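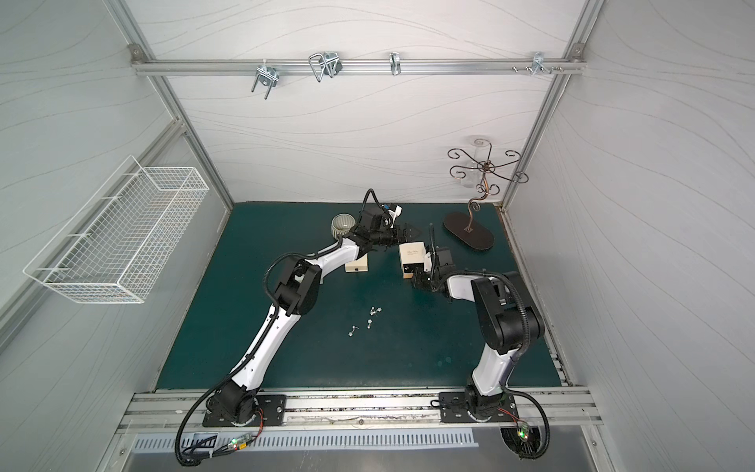

About Rerbridge Soccer School

Last updated: 09/09/2022

Print this page | E-mail this page

Hi, I'm Melati! I started Rerbridge with my old teammate Ilham Mangundap after we both hung up our boots at Stukell, where I played left back (badly at first, then pretty well) and she scored most of the goals. We missed it by the second week, so we borrowed a bag of balls, put up a flyer at the Bellamy library and got five kids.

These days we coach boys and girls at the Renmont fields, and this August we signed up player number 600, a goalkeeper, which made Ilham very happy as she's been begging for goalkeepers forever. She runs the older groups and is fussy about first touch. I take the little ones, so my afternoons are mostly shoelaces and small-sided games with a lot of yelling (the fun kind).

Everybody plays at least half of every match. We don't hold tryouts, and we don't move kids around midseason unless they ask. If your child has never kicked a ball, great, bring them along! Shin guards and water are all you need, and we have spare cleats in most sizes.

We run two sessions a week in fall and spring, plus a holiday camp. Come and watch one before you sign up. Park on the Bellamy side, the other lot floods.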